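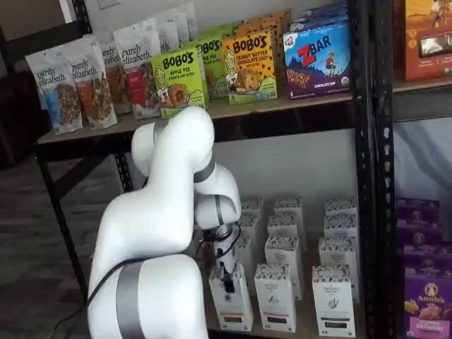 Skuremico packs mixed orders of breakfast food and snacks for offices, and the picking used to be done entirely on foot. Since August we have been moving part of it over to robot arms, starting with a small trial area called Kanaan, after the street the old depot was on. The lower shelf is where the arms do most of their work. Tall white boxes in straight columns, like the ones under the gripper, suit them well because the tops are flat and the spacing is the same from one row to the next. Pouches are harder. The tops crinkle and the sides lean, and for the time being a person picks every pouch order by hand. The range in the trial is 88 products, out of 449 that we keep.

The gallery is for staff at the Clillirside site, who get their own arm next, and for anyone else who wants to know what the job looks like now.

Who does what

Pickers on the trial shift no longer walk the full round. They set out the shelves, check the dates, deal with anything the arm has refused and pack the finished orders. There is less bending, which people with bad knees were glad of. There is also more standing in one spot, and we have put down mats and changed the rota so that everyone swaps jobs after two hours.

Setting out takes longer than it did. Oatmeal goes in columns with the fronts lined up, tea next to it, and the gaps have to be kept. A person can find a box that has been pushed in sideways. The arm will stop and ask for help, and the light at the packing bench goes amber until someone comes.
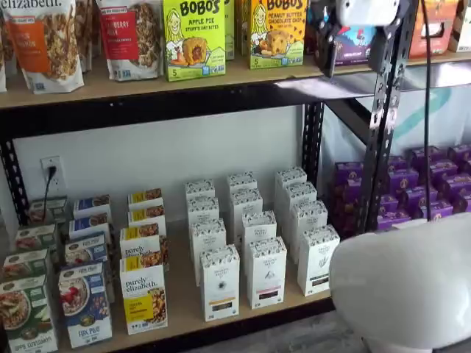
Severin Lanz wrote to us after the first month that the stops were more tiring than the walking had been, as you could never settle to anything. He asked for one person per shift to answer the light, so the others could get on. We did that, and it has stayed.

In the last full month the trial area handled 2370 picks, and 327 of those needed a person to step in. Most were boxes set too close together. Gandex, the firm that fitted the arms, has shown four of our pickers how to clear a stop and restart, and those four are now on a higher pay grade. Hours have not been cut on the trial shift. Evening work has gone down, and some people miss the extra money. That is still being talked over with the site managers.

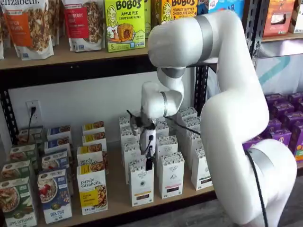 Visits from Clillirside

Staff can come over in pairs for a morning. Please wear flat closed shoes and leave bags in the lockers. Ask at the packing bench for the visit sheet.

Page updated May 13, 2024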